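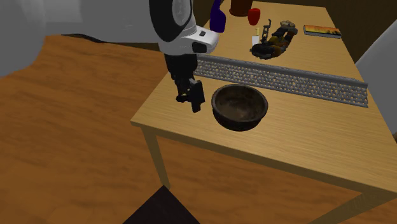
Titilayo Bako wrote back after our last report to ask whether pay-what-you-can had brought in a single person who wouldn't have come anyway. I can't prove that it did. What follows is what we have so far from the touring season, and I've tried not to dress it up.

## Performances

We have played nine performances across three towns: Linholm, Floltby and Tavgate. Total attendance is 552. The application talked about "new audiences in every venue," a line I argued against at the time and still wouldn't sign.

Linholm sold out early, but Linholm always sells out. The hall has a loyal mailing list and a bar. Floltby was slower, and the Wednesday matinee was thin enough that the cast moved people down to the front rows before starting. Tavgate did better than I expected. A local school brought a group, and I would like to see what happens there without the school before calling it a success.

## Pay what you can

The scheme has run at every show. Most people pick the middle price. A few pay the top one. The lowest price is used less than we planned for, which could mean that people don't need it, or that they are embarrassed to click on it, or that the people who need it never reached the booking page. Our box office data can't tell these apart.

The audience survey is not much help either. It goes out by email the next morning, and the people who answer are mostly the ones who already like us. "Would recommend to a friend" scored very high. I'd ignore it.

For the spring leg we want to try two changes:

- Pay on the way out at Floltby, with no price named in advance
- A paper question at the door, "Have you been to this hall before?", yes or no

The second one is dull and cheap, and would answer Titilayo's question better than anything we have now.

## Workshops

Five of the six planned workshops have taken place. The last, at the Lawal Rooms, moved to February when the heating failed. Attendance was steady, though the same faces turned up more than once – good for them, less good for our reach target. The movement sessions filled up first. The playwriting one ran long and two people asked for a follow-up that isn't in the budget.

## Money

Van hire is over budget and print is under. We cut the second poster run after Linholm and saw no drop in bookings, so I suggest the print money goes to the van. We need your approval to move it between lines before the spring dates are confirmed.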